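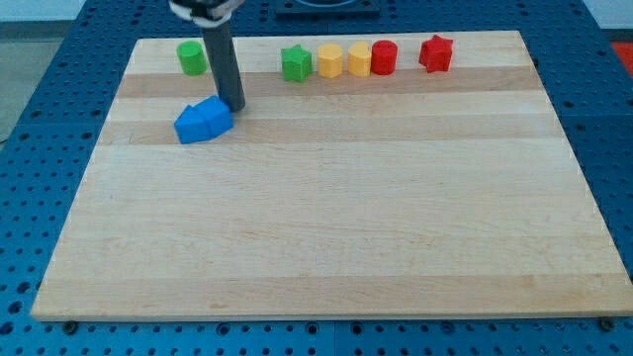

**Minutes - Toy and Play Equipment Group, Janwood Center, February**

Meeting opened at 6:40 p.m. Eleven members present, so we had a quorum. Last meeting's minutes were accepted with one correction: the shelf paint was never "approved," only discussed.

**1. Wooden shape blocks**

The chair asked whether the group wants to buy more of the colored shape blocks for the Tamuno Street room. The set on trial has stars, hearts, cylinders and the little house shapes, among others. The Plustis sales sheet says children "learn geometry naturally" with it. Several members wanted to know what that claim rests on. The sheet gives no source. The secretary was asked to write to Plustis and get one, or get the sentence dropped from anything we hand to parents.

One member felt the houses are the best pieces because two of them set side by side already look like a street. Another said any two boxes would do that for less money. No agreement.

The color question came up again. Green is used for both the star and the cylinder, and yellow for both the heart and the six-sided piece. Some members see this as a problem for sorting games, as a child told to "find the green one" has more than one right answer. Others thought that was the point of a sorting game. The chair ended the discussion after 20 minutes.

**2. Play board**

The pale striped wood board is liked by everybody who spoke, which the secretary notes is rare. Doubts were raised about using it on top of the blue pegboard table. A member asked if it slides. Answers differed, and no one had tried leaning on it. To be tested before we order a second one.

Non-slip pads were suggested at 54 cents each. A motion to buy 100 of them failed for lack of a second - we have one board.

**3. Quote from Sendotholm**

Sendotholm has offered storage bins with a picture label for each shape. Members doubted that the blocks would be put back by shape for longer than a week. The present habit of lining the pieces up along the back of the board costs nothing and leaves room in front for building. Quote tabled, with no date set to take it up again.

**4. Other business**

The request for a second rug was withdrawn. The key to the supply closet is still missing, and the chair does not accept that it was "never handed out."

**Action items**

- Secretary: write to Plustis
- Chair: lean on the board, report back
- All: look for the key

Meeting closed at 7:55 p.m.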